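Home | Data | Docs | Changes | Contact

# Pomley Fuel and Road Tax Tables

Posted by Ursina Hubmann, November

Pomley is a set of plain CSV tables covering fuel excise, road use fees and vehicle registration charges at the county level. It started as a spreadsheet at Grallby, where we needed one place to look up what a driver pays in tax on a gallon of fuel in a given month. The old spreadsheet is retired. Please use these files instead.

## What is in the tables

There are 3 tables:

- `excise.csv`: per-gallon rates for gasoline and diesel, with start and end months
- `fees.csv`: flat annual charges, including the extra fee some counties put on electric cars
- `spending.csv`: road projects paid for from the money collected, by county and budget year

Rates are in cents per gallon. Fees are in whole dollars. An empty end month means the rate is still in force. A zero means the county voted for a rate of zero, so don't treat it as missing.

Sales tax on fuel is left out. Too many places apply it before excise, after excise, or to diesel only, and we could not get it into one column without making the column useless.

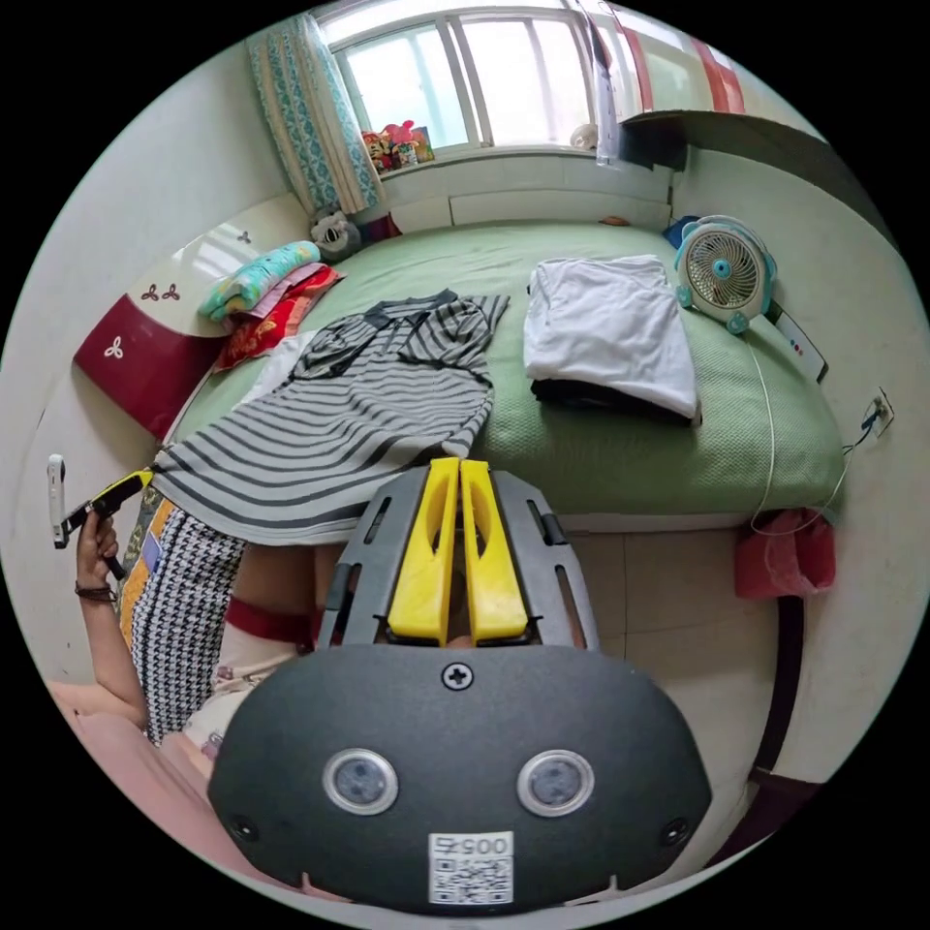

Where a county changed its rate in the middle of a month, the row takes the rate in force on the last day of that month. The `note` column gives the earlier rate. If you are working out what a trucking firm owed for the month, read the note before you multiply anything.

## Sources

Rates were typed in from published county notices and checked a second time by a different person. Project costs come from adopted budgets, which are often higher than what was spent in the end. Woviseo supplied the first version of the county name list. We have since fixed several spellings and merged two duplicate entries.

## Known problems

- `fees.csv` mixes calendar years and budget years. The `year_type` column tells you which one applies.
- Projects under $600 are dropped from `spending.csv`.
- Refunds for farm diesel are not covered at all.
- The county code for Zaugg changed from 300 to 7 when the code list was redone. Old files will not join cleanly.

## Updates

New rows go up on Thursday if there are any. Corrections are listed in `CHANGES.md`. Send a link to the county notice with any correction, or it will sit until one of us finds the notice.

## Use

Free to use and copy, including for paid work. Credit "Pomley tables" and say which version you used.

Recent items

- Diesel rates: two rows corrected
- How we handle mid-month rate changes
- Electric car fees added to fees.csv
- Old Grallby spreadsheet taken down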